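Zivcombe Folding Craft Table review: seven months in
Posted 2020-11-18 by Ekua Essien

I've been looking for a big, plain work surface since I took up bookbinding (yes, another hobby), and in April I finally gave in and bought the Zivcombe. It had 321 reviews on the Wendosent site when I ordered, and I'm pretty sure I read every single one of them twice.

Setup was easy! The legs fold out, you push a collar down until it clicks, and you're done. The fourth collar on mine is stiff and I still have to sit on the floor and swear at it a little. I wrote to Wendosent and they sent a new one in 7 days, no charge, but the old one has loosened up enough that the spare is in a drawer.

The top is what sold me. I cut a lot of gray board, and I wanted something flat that wouldn't rock when I lean on a steel ruler. It doesn't rock. I've had a stack of boards and my Ornetti nipping press on one end (that thing is a brute) and the middle hasn't sagged. I do use a cutting mat, so I can't tell you how it takes a blade.

I went for white because my lamp isn't great and a dark table eats up the light. Glue is easy to spot on it too, and PVA peels right off once it's dry — very satisfying. Tea is another story. I have one ring that won't budge, even with baking soda.

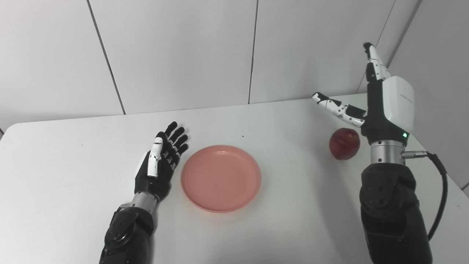
White tabletop, white paneled wall, pink plate.

Now the gripes. It's heavy. The listing calls it portable, and I guess it is if you have a friend on the other end. There's no handle, so you end up hugging it through doorways. The feet are hard plastic and they squeak on tile, so I stuck felt pads on them the first night.

I had a Tuncer table before this one, 50 dollars cheaper, and it bowed so badly that my text blocks came out of the press with a curve. If you only need a spot for gift wrap twice a year, get the Tuncer and save your money. For anything with weight on it, I'd pay the extra again.

Four stars from me. I'd make it five if they put a handle on it.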